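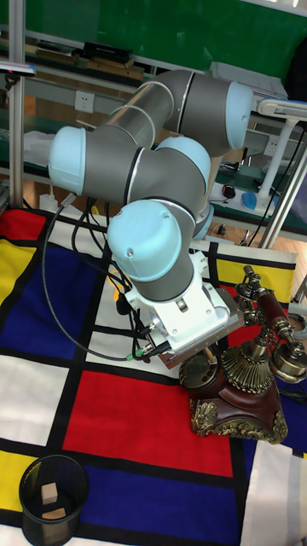
Gerkach will lose its last three public phone boxes at the end of the summer unless enough residents object, the district council has confirmed. Notices went up on the boxes in Mosano Road, Station Approach and the lower end of Salgado Street on 11th June, giving people 42 days to comment. For anyone under 30 the telephone may only ever have meant a mobile, and an old-fashioned set of the kind that stands on a mat of red, blue, yellow and white rectangles is now more likely to be bought for its looks than for making calls. But the council says it has already had letters from people who still depend on a public line, most of them in the valley where mobile signal is poor.

The operator, Claneo, says the three boxes were used for 469 calls between them in the past year. Of those, 184 were made from Mosano Road, which is next to the bus shelter and has no mobile coverage on two of the four networks. The Salgado Street box was out of order for most of May and has since been repaired.

Evdokia Tsakiris, who has lived opposite the Mosano Road box for 22 years, has started a petition to keep it. By the weekend it had almost 500 signatures.

"I have had walkers knock on my door at ten at night asking to ring for a taxi," she said. "When the power went off in the winter my own phone was dead by teatime and I went over the road and rang my sister from the box. It worked perfectly well. I don't see why it has to go."

Claneo said the cost of upkeep was no longer covered by what the boxes took in, and that parts for the older units were becoming hard to find. It has offered to hand over the empty kiosks to the parish for one pound each. Kiosks taken on in this way in nearby villages have been used for book swaps and, in one case, a defibrillator.

The parish council will discuss the offer at its next meeting. Its clerk said members were minded to accept the Station Approach kiosk but wanted the Mosano Road phone to stay in working order - at least until a new mast is built above the quarry. Planning permission for the mast was granted last year but work has not begun.

The parish has 1,336 residents on the electoral roll. Comments can be sent to the district council's planning office by post or left at the library in Station Approach, where paper copies of the notice and a form are kept at the front desk. The petition can be signed at the post office and at the butcher's.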